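Chidubem Adeyemi
11/13/20

Thread on correspondence chess clocks, or more precisely on how time controls get written into club rules and why ours in Mukport needed redoing. Long, dull in places. Mute as required.

Background. The Mukport ladder has run by post, then email, then on a small server called Tavia. The rule carried over each time was "30 days per 10 moves, unused time accumulates". It was written for postcards.

Under the postal version, transit days weren't charged to anyone. You noted the date the card arrived and the date you replied, and the difference came off your allowance. Both dates went on the card. If the two players disagreed, the postmark settled it.

Email removed transit. The rule stayed the same. In effect everybody was given the same reflection time, but games got a good deal shorter on the calendar, and most people were happy with that.

Accumulation is where it goes wrong. A player who gets through 10 moves of known opening theory in two days banks 28. Do that twice and you are sitting on 56 plus the next 30. The opponent can then wait most of three months for one move, entirely within the rules.

I went through the ladder archive for finished games from June onward. Longest single wait for a move: 68 days. It was a rook ending that was drawn anyway. The player had done nothing wrong under the rule as written.

Three fixes get proposed whenever this comes up. I'll take them in order.

Fix one, cap the bank. You keep accumulation but nothing above a fixed ceiling carries over. Easy to explain. The trouble is that people near the ceiling have no reason to move quickly, so they stop doing so.

Fix two, fixed days per move, no bank. Five days, move or lose. Very easy to program. Very hard on anyone who goes camping, works away, or has a modem older than their children.
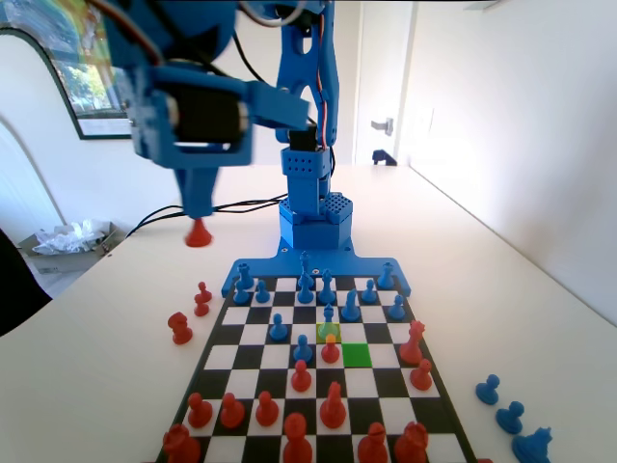

Fix three, increment. Start with a base allowance and add a set amount after each move. Same idea as the digital clocks at the board, with days in place of seconds. Ten days to start, one day added per move, bank capped at 14.

I favour three. Worst case for a single wait is the cap, so 14 days. Average pace works out close to a move a day each if both sides want it, and a slow player still has slack for a hard position.

Arithmetic for those who asked. A 40-move game under the new control: 10 plus 39 increments is 49 days per side at the outside, as the last increment is no use to you. Both sides together, 98. Under the old rule the ceiling was 120 per side, 240 in total.

Those are ceilings. Real games come in well under. The useful part is that you can tell a new member when the round will end and mean it.

Leave is separate and should stay separate. Tavia currently treats leave as a frozen clock across every game you have going. Fine. What it shouldn't do is let you start leave with an hour left on the clock and the opponent's move already on your screen.

Teodor Vlad disagrees with me on that last point. His view is that leave is leave and the state of the clock is irrelevant. He has a fair case for illness. I'd handle illness by asking the ladder steward, as was done on paper.

Proposed wording: "Leave may not begin in a game where the player to move has less than 24 hours remaining, except by consent of the opponent or the steward." Clumsy, but I have tried to break it and couldn't.

Next, conditional moves. On a postcard you wrote "if Bxf6, gxf6" and saved a fortnight. Tavia supports them one line deep. Under increment, does each conditional reply earn its day?

I say yes. The move was played, so the increment is credited at the moment it executes. Otherwise you penalise the people who are speeding the game up.

Time stamps. The server in Sala logs in its own time zone and displays in yours. The flag falls on server time. Please read that again before writing to me about a loss on time.

Also on stamps: the Cledell club uses whole days, rounded down, so a reply in 23 hours costs nothing. We used to do this too. With a one-day increment it would let you gain a day every move for free, up to the cap. So minutes are counted now, no rounding.

Transition. Games already under way finish on the old control. Nobody's bank gets converted. I looked at a conversion formula and it favoured whoever had the larger bank, whichever way I scaled it.

New pairings get the new control from the next round. If your pairing sheet still says 30/10 after that, it's a template error and the round rules apply.

Draft text is on the ladder page under Rules, section 4. Sections 4.2 and 4.5 are the ones that changed. Comments to me or Teodor, preferably with the section number.

One correction to the post on leave: Tavia freezes every game except those in the cup, which has its own clock. Cup rules are not touched by any of this.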